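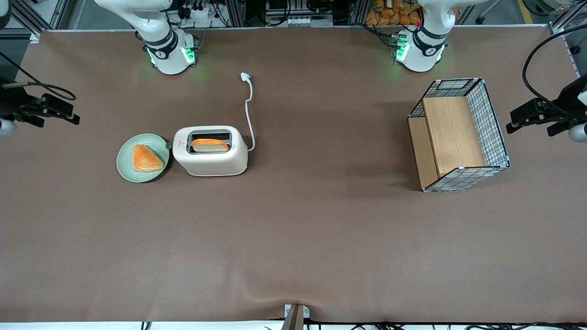
Quick one today because I have 15 minutes before I need to be out the door.

Breakfast has turned into toast again. Went off it over the summer (August, too hot, cereal every day) and now it's back most mornings. Bread in the slot, plate right up next to the toaster so nothing has to travel. Crumbs still travel. Of course they do.

The green plates are from Gelleder, by the way, somebody asked. Got 6 of them in the sale. Nice pale green, a little rim so things don't slide off. One chipped already, my fault, sink.

Bread this week is the seeded one from Zamfir. Good crust. Slices are a bit tall for a two-slot toaster so the top inch never browns and I have to flip it over and go again. Second go is always where I burn it. Should just cut the thing down but I never do, to lazy before coffee.

Also tried a pastry triangle in place of the second slice. Cheese ones, frozen, oven for around 29 minutes and then they keep fine till the next day. Do not put them in the toaster. Flakes everywhere, and the smell hangs on for days. Ask me how I know.

Still need: butter dish with a lid that fits, a shorter cord or some kind of clip for it, more jam. Apricot if they have any left. Ok realy have to go, will do the soup post this weekend.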